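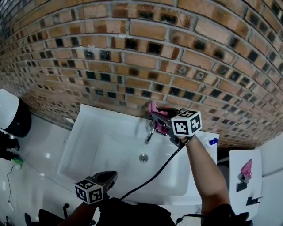

Print this page
E-mail this page

Drurkton Allotment Water Project
Progress report to the Danzer Fund, second period

Work since the last report has been mostly underground. The main pipe from the Lanport Road stopcock to the top gate is laid and backfilled, 326 metres in all. The contractor hit an old field drain near the lower hedge and had to go deeper for a short stretch. This took four extra days and was paid for out of contingency.

Of the 92 plots on the site, all those east of the cinder path can now reach a standpipe with an ordinary hose. The western plots still depend on tanks filled by bowser. We had hoped to have both halves connected by September and will miss that by several weeks.

Reasons for the delay:
- the field drain, as above
- the wrong size of brass fittings was delivered, and the replacements came in two lots
- the water company moved our pressure test back once

The pressure test has since been done on the eastern branch and it passed. A copy of the certificate went to you with the invoices.
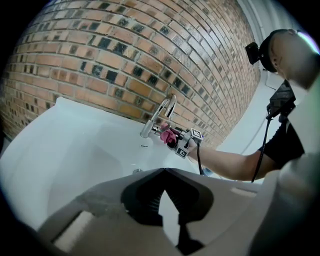

The western branch needs a trench across the shared track to Grarnska Farm. Libor Zelenák has agreed this with the farm on condition that the track is open again by 4 pm each day. We will use steel plates overnight if the trench cannot be closed in time. Plate hire was not in the original budget and comes to £200, which we can cover from the saving on sand.

Water use is being read from the new meter at the end of each month. The first two readings are lower than we expected, but it was a wet spell and I would not draw much from them yet. A full set of figures will come with the final report.

Eighteen plot holders have put in for the water butts offered under your grant. Delivery is arranged and the stands are made. Three people asked for a second butt – we have said no for now, until everyone on the list has had one.

Spending is otherwise in line with the plan. The one change we would like you to approve is moving the money left under signs to pipe lagging for the standpipes, which are more exposed on the top path than the drawings suggested. Please could you let me know before we place the order.

Gerardo Fabbri
Project lead

Print this page
E-mail this page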